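## 4. Le premier soir de l'animal au refuge

Vous voilà donc avec votre pensionnaire devant la porte du box — bravo, le plus long du voyage est derrière vous ! Prenez votre temps, même si la route depuis Marnine a été pénible pour tout le monde.

1. Fermez le sas extérieur avant de toucher à la caisse de transport Tuvard.
2. Posez la caisse au sol, grille tournée vers le fond du box.
3. Relevez le numéro de puce et reportez-le sur la fiche d'entrée (la bleue, modèle 662).
4. Tirez le loquet, reculez de deux pas et laissez l'animal sortir quand il le voudra, même si cela prend la soirée.

**Attention :** ne glissez jamais la main dans la caisse, même avec un animal qui vous semble très doux. 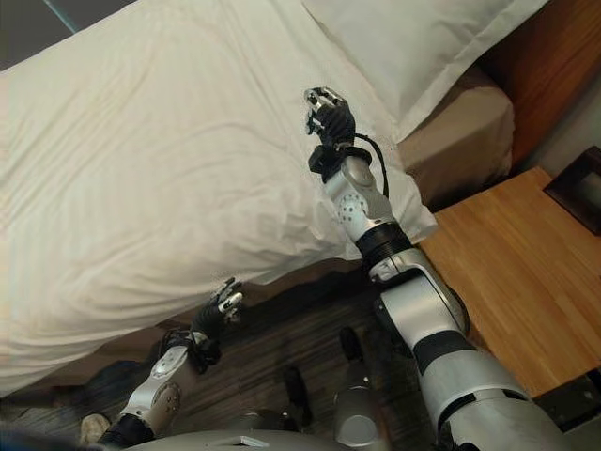

Arne Diekmann nous a écrit qu'il laisse toujours la caisse ouverte dans le box jusqu'au lendemain, et que ses renards y retournent presque tous dormir. Nous avons adopté son habitude avec grand plaisir, et nous vous la recommandons.

5. Remplissez la gamelle d'eau, puis baissez la lumière.
6. Repassez une fois avant la nuit, sans parler, et notez ce qui a été bu.

**Remarque :** en février, réglez le chauffage Isaksson sur 50 % dès l'après-midi — les box du fond mettent un temps fou à tiédir.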